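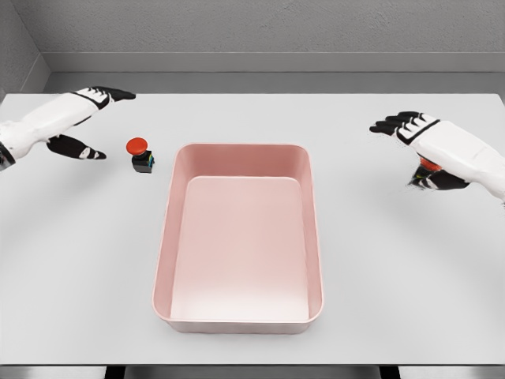
Right, a thread on the Simham lock business, because three of you have messaged me overnight and I'd sooner type it once. I live two streets back from the towpath and I was down there yesterday morning with the dog when the first police van turned up. Please don't take any of this as official. Look at the table in the picture - white top, pale pink tray, little emergency-style push button over to the left - and keep that button in mind, I'm coming back to buttons further down.

What we know. A dinghy was found drifting by the lower gates just after six with nobody in it. Engine off, one oar, a blue holdall under the seat. The lock was shut, the towpath was taped from the footbridge to the Palomino (the cafe, not the boat, more on the boat in a minute) and it stayed taped until teatime.

The police have put out one statement and it's two sentences long. They're treating it as a concern for safety and they'd like to hear from whoever owns the dinghy. No mention of a body, no mention of an arrest. So whoever is posting both of those things in the residents' group, please stop, there are people on here with family who live on the water.

Musa Haruna, who moors nearest the gates, heard an outboard at ten to four. He's told the police, and he's happy for me to repeat it. He looked out, saw a light going downstream and went back to bed, and he's been kicking himself ever since. I've told him I'd have done exactly the same. You hear outboards all night in June!

Now the boat. There's a narrowboat called Dralance on the visitor moorings that people have decided is involved. I've seen her name in the comments at least a dozen times. The couple on her arrived on Thursday, they've been lovely, and the officers spoke to them for all of five minutes. Leave them be. Someone banged on their roof last night, what on earth is the matter with you.

Back to buttons. The emergency call point at the lock is the one by the lower steps, the box on the post. I went and had a look once the tape was down and there's a notice on it saying out of order. The date written on the notice is in July. Last July! I took it up with the waterways office on the phone and was told it's "on the list".

I asked what a new one costs and they said 904 pounds fitted. I don't know whether that's a lot for a call point. I do know the Flustetti fountain outside the shopping centre got its lights replaced in a week.

I'm not saying a working call point would've changed anything, as we don't know what happened. But it's 125 steps from the gates up to the nearest front door (I've walked it, in wellies) and there's hardly any phone signal down in the cut. You'd want it working.

Some of you asked about the divers. There were two, in the water from half nine till just before one, and then they packed up. I asked one of the officers if that was a good sign and she said she couldn't comment, very nicely. The helicopter at lunchtime was the air ambulance going somewhere else entirely.

If you've got a doorbell camera on Mill Row or the back of the allotments, the police want anything from half three to half six yesterday morning. Quote reference 257 when you ring. Don't post the clips here first, I know it's tempting.

Bit of an update. Brayan Benavides from the rowing club has been through their shed and the dinghy isn't one of theirs. He thinks it may have come from the hire place upstream, where they've had the chains cut before, but they don't open until ten so he's going up there himself.

Second update, and it's better news than I expected to be typing. Hire place confirm it's theirs, chain cut, taken some time after they locked up. Police have been told. The holdall isn't theirs though, so that's still a question, and they'd still like whoever was in that boat to get in touch, even if you're embarrassed. They were clear they mostly want to know you're all right.

Towpath's open both ways, lock's working, Palomino is doing breakfasts until two. I'll add to this if I hear anything from the police and not otherwise. Muting replies for a bit, the dog needs a walk - we're going the other way today.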